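Flanano Sky Watch Evening: hall and field inspection checklist, with comments

Filled in by Ultan Hegarty for the Flanano Unexplained Society, ahead of our March gathering. Conall Lynch came round with me and held the other end of the tape.

I know some of you joined us for the lights over Getmont and the old Breathnach recordings, and you would much sooner be arguing about those than reading about fire doors. I would too! But we are asking people to stand in a dark field with their heads tipped back, so please bear with me and have a read before you come.

1. Fire exits clear and opening outwards: YES
Both doors open nicely. The side one sticks a little at the bottom, so give it a good shove with your hip. Please don't stack the spare chairs in front of it again (you know who you are, and you're forgiven).

2. Numbers within the hall limit: YES
We're allowed 30 seated, and Hala Mahasneh has the list at the door. If you are bringing a brother-in-law who thinks it's all weather balloons, he's very welcome, but he counts as one of the 30.

3. Projector and extension leads: PARTLY
Deividas Kazlauskienė is showing his slides on secret projection programmes and whether anyone could put a picture on a cloud, which I'm looking forward to enormously. The projector itself is fine. The long lead has a nick in the outer covering near the plug and I've taken it away. Kieran Ó Riain is bringing a replacement, to be fully unwound from the reel before it's switched on.

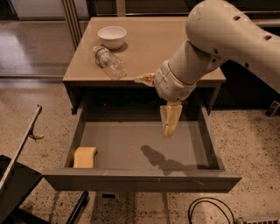 4. Display tables and literature: YES, with a comment
The tables are steady, although the one for the Jonley pamphlets needs both leg catches pushed home and I found only one of them done. Cuttings and letters should lie flat, with nothing trailing over the side where a sleeve might catch it.

5. Tea urn: YES
On the back wall, away from the walkway. It should be filled before it's plugged in, and that goes for me as much as anybody.

6. Path to the field: NO, to be put right
It's 900 paces from the hall gate to the viewing spot by Conall's count, and I'd trust his count over mine, as I stopped to talk to a man about his dog. There is a bad dip just past the second stile. We'll mark it with white tape before dark, and I'd like somebody with a torch standing there until everyone is over.

7. Torches and lasers: NOT YET CHECKED
Red filters on torches, please. No laser pointers at all, whatever you think you've seen up there. It may well be an aircraft with people in it, and shining one at a pilot is both dangerous and against the law.

8. First aid and phone signal: YES
The box is full again and lives under the hatch. Signal is good in the hall and poor in the field, so Hala will stay behind with the landline.

Still to do: tape for the dip, new lead from Kieran, torches checked at the door. Doors open at 7.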